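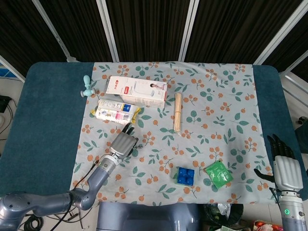
Figure 1. Mixed small goods on the work table, with both hands of the robot.

Work and Automation, handout for week 6
When the robot comes to the packing room

1. What we discussed last time

Last week we looked at automation in large factories, where one machine repeats one movement on one product. This week we go to a smaller kind of workplace, where the goods are mixed and the order changes every day. The case is Culleo, a company that packs gift and household parcels for small shops. Its packing room is in Derkton and 36 people work there on two shifts.

Please read the handout before the seminar. The questions at the end are for group work and you do not need to write full answers.

2. Why mixed goods are difficult

A packer at Culleo takes a box, then a snack bar, then a sachet, and does not think about how the fingers change between them. For a robot hand each of these is a separate problem. A box has flat faces and keeps its form. A bar in a wrapper can bend. A small sachet lies nearly flat on the cloth, so the fingertips must come very close to the table. Wooden skewers in a bundle are long and thin, and the hand has to decide where to hold them.

The product list in Derkton has 528 articles. When the company made its first plan, it divided them into three groups:

Group A: firm things with simple shapes, for example boxes and building blocks.
Group B: soft or wrapped things, for example bars, sachets and packs with a plastic film.
Group C: things that hang, roll or tangle, for example chains, cords and balls.

Group A has 336 articles. The management expected that the robot would begin with these and that people would keep the rest. In the text by Rantala on your reading list this is called "the easy share". Rantala warns that the easy share is also the part of the work where people rest their attention. If it is taken away, the remaining hours become heavier, even when the number of hours is the same.

3. Group C in practice

Chains deserve a short comment. A chain has no fixed shape. If you lift one end, the other end stays on the table, and it may catch on the next article. An experienced packer gathers a chain into the palm with a small turn of the wrist. When the packers were asked to explain this movement for the work instructions, they found it hard to put into words. One of them wrote only "collect it, then put".

This is what we call tacit knowledge. It belongs to the worker, it is seldom in the job description, and it becomes visible when somebody tries to give the task to a machine. We will come back in November to the question whether it should be paid. 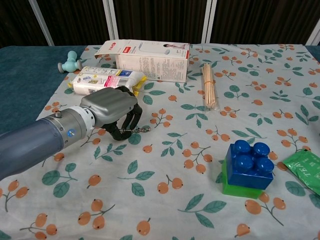 Figure 2. Thin chain held from the fingers of the robot hand.

4. What changed for the people

The union at the site, together with the company, made interviews with 19 packers after the first season. Four points were repeated often.

Preparation. The articles must be placed so that the hand can reach them. This laying out is new work. At first it had no name in the shift plan, and the packers did it between their other duties.

Pace. Before, the group set its own speed and slowed down together near the end of the shift. Now the pause depends partly on the machine. Some packers like this – they say that arguments about speed have stopped. Others feel that they are waiting or hurrying all the time.

Skills. Several packers learned to use Firkura, the program in which the tasks are planned. They received a course on one Saturday and a small addition to the wage. Those with young children could not always attend, and the difference in wages followed from that.

Talk. Packing side by side allows conversation. Standing next to a robot allows less of it. The older workers mentioned this more than the younger ones.

5. Terms to know

Task: a single piece of work, such as putting a bar into a parcel.
Job: all the tasks that one person is employed to do.
Task shift: a change in which tasks belong to a job, while the job itself remains.
Hidden work: work that is necessary but not planned or counted.

6. Questions for group work

a) Which of the four points in section 4 is an example of hidden work? Can there be more than one?
b) Culleo says that no job was lost. Is this enough to say that the workers lost nothing?
c) Choose a workplace you know. Make the groups A, B and C for its tasks and mark which ones people enjoy.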